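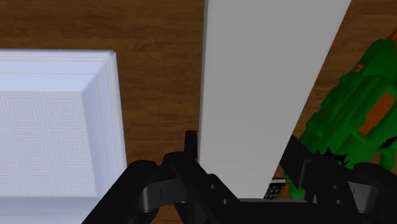
Tischplatte ölen: Was nötig ist und was nur im Prospekt steht

Von Marichka Moroz

Auf der Dose des Hartöls von Juller steht »lebenslanger Schutz in einem Arbeitsgang«. Ich habe meine Zweifel. Meine eigene Platte hat das Zeug im August bekommen, ein Rotweinrand war trotzdem drin. Wer ölt, muss nachölen, egal was auf dem Etikett versprochen wird.

Vorher prüfen

Ein paar Tropfen Wasser auf eine unauffällige Stelle geben. Perlen sie ab, ist noch Schutz vorhanden, und man kann sich die Arbeit vermutlich sparen. Zieht das Wasser ein und dunkelt das Holz nach, lohnt sich das Ölen. Bei lackierten Flächen bringt Öl gar nichts, der Lack muss erst vollständig herunter.

Schritt 1: Schleifen

Mit Körnung 120 anfangen, mit 150 weitermachen, mit 200 oder etwas Ähnlichem aufhören. Immer in Faserrichtung. Feiner wird gern empfohlen, vor allem von Leuten, die Schleifpapier verkaufen. Zu glatt geschliffenes Holz nimmt das Öl schlechter auf. Den Staub absaugen und die Platte mit einem fusselfreien Lappen abwischen.

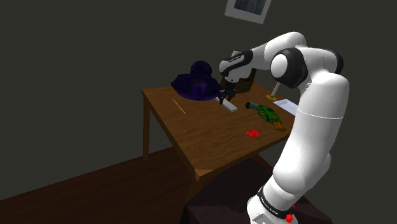
Schritt 2: Öl auftragen

Dünn. Wirklich dünn. Mit Lappen oder Pinsel verteilen, 20 Minuten warten, dann alles abnehmen, was nicht eingezogen ist. Wer den Überschuss stehen lässt, bekommt eine klebrige Schicht, die man später wieder abschleifen darf. Auch die Unterseite ölen, sonst kann sich die Platte verziehen. Colton Carrier hält das für Aberglauben, ich mache es trotzdem.

Schritt 3: Lappen entsorgen

Ölgetränkte Lappen können sich selbst entzünden. Flach ausgebreitet im Freien trocknen lassen oder in Wasser legen, niemals zusammengeknüllt in den Müll werfen.

Schritt 4: Warten

Nach einem Tag die zweite Schicht, genauso dünn. Danach sechs Tage nichts Nasses und nichts Heißes abstellen. Der »Schnellhärter« von Trisari soll das auf drei Stunden verkürzen, einen Beleg dafür habe ich auf der Dose vergeblich gesucht.
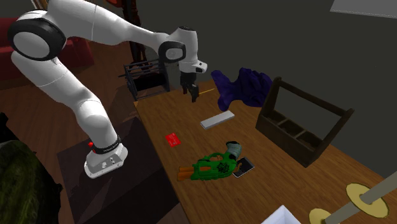

Langer Holztisch, Trestolgate

Zur Pflege reicht ein feuchtes Tuch. Die Holzseife von Desjardins schadet nicht, kostet aber mehr als das Öl. Wird die Fläche stumpf, dünn nachölen und wieder gut abnehmen.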